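About Idberg

Idberg is a small lamp workshop in Vusthorpe. We clean, rewire and check desk lamps for homes, schools and offices, and sell a few of our own choosing in the front room. Nermin Coşkun started the business with one bench and a borrowed set of screwdrivers. There are now seven of us.

Every lamp gets time on a wooden worktop, where the shade, stem, base and cord are looked at in turn. Red ones remain the most asked for.
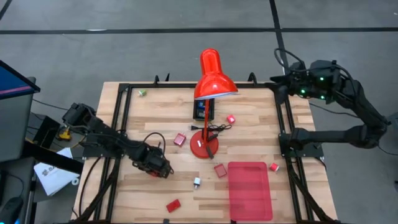 Do you take lamps without a plug?
We do, and a new plug is fitted as part of the rewiring charge. Please bring any loose parts in a bag with your name on it.

Last year we returned 300 lamps to their owners. Larasati Pasaribu runs the counter and Gilang Lumbantobing orders the parts. Most repairs are ready in 2 weeks, longer if a shade has to come from Haten. The counter is at 44 Sinaga Road and opens at 9 am. Parking is at the rear.
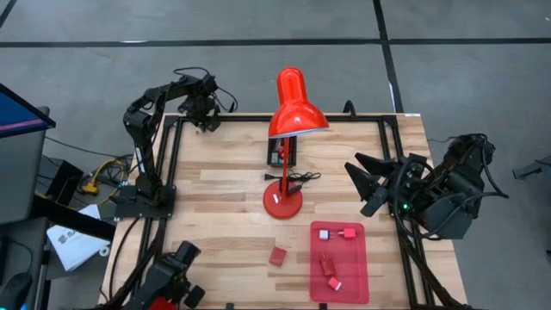 Light wood worktop, Idberg workshop, Vusthorpe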